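Clothing Corner: The Green Shirts Are Waiting for Sorting

By Yesenia Bedoya

Dear neighbors of Trastberg, the collection for the winter clothing exchange has started, although it is still summer and very warm. We opened the boxes early this year so that we have time to look at every piece. Many of you brought shirts, and it is a pleasure to see how good the quality is.

On August 7, 2021 I started with the green pile, and I would like to tell you how I prepare a shirt before it goes to the shelf.
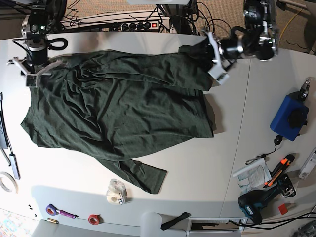
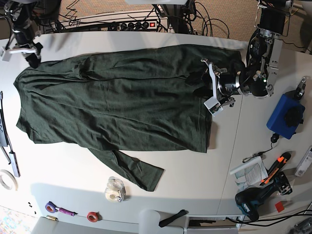
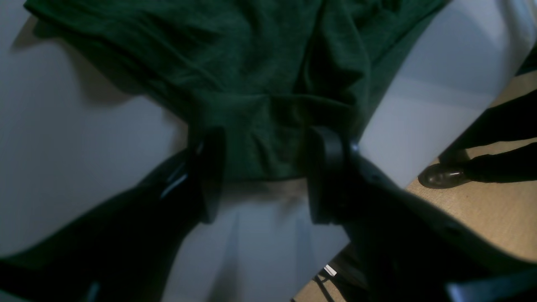 Dark green fabric, a white table and plenty of wrinkles.

Spreading and smoothing

I learned to fold from my aunt, who worked in a hotel, and she always told me that the fold is the last part of the work and the smoothing is the first. I did not believe her for many years. Now I do it her way.

Put the shirt on the table with the front side down. Take it by the shoulders and pull gently to the two sides, then go with the flat hand from the collar to the hem. A knit fabric does not like a strong pull. It becomes wide at the bottom and after this it never hangs well again. If a wrinkle stays, leave it for the iron.

The sleeves are the part where most people lose patience. A sleeve likes to turn around itself, and when you fold it like that, you find a hard line in the fabric in December. Hold the cuff, shake it a little, and lay the sleeve straight away from the body. Look at the seam: it should go in one line from the armpit to the cuff.

Checking before folding

While the shirt is flat, please look at these places:

The cuffs, inside and outside
The elbows, if the sleeves are long
The collar, where the color often becomes lighter
The hem, for open stitches
Both armpits

Dark green is a difficult color for checking. Small holes hide in it, and also dust looks like a stain. I use a dry brush first. If the mark goes away, it was dust. If it stays, the shirt goes to the washing bag and we look again next week.

Shirts with a small hole are welcome too. Fermín Gallardo has sewing thread in many colors and he repairs very nicely, but please pin a piece of paper to the place so he can find it. Last winter he searched a black sweater for 30 minutes and then gave it back to me with a not very friendly face.

The fold we use

Bring one side to the middle of the back and lay the sleeve down along the body. Do the same with the other side. Then fold from the hem up, 2 times for short shirts, and once more for the long ones. The collar must be on top and the size label easy to read. Please do not roll the shirts. I know it saves space in a suitcase, but on our shelves the rolls fall down when somebody takes one from the middle.

One shelf can hold 40 folded shirts if the fold is the same for all. Last year we gave out 137 pieces in one afternoon and some shelves were quite a mess at the end, so a bit of order at the beginning helps a lot.

What we still need

We have enough summer T-shirts for adults. We would be happy to receive long sleeves in children's sizes, warm pants, and scarves. Shoes we cannot take, I am sorry, the room is too small for them.

Please wash everything before you bring it and do not use perfume in the wash, as some families have children with sensitive skin. You can leave your bag in the entrance room on weekday evenings. Write on the bag which sizes are inside. For questions about repairs, please speak with Fermín, and for all other things with me.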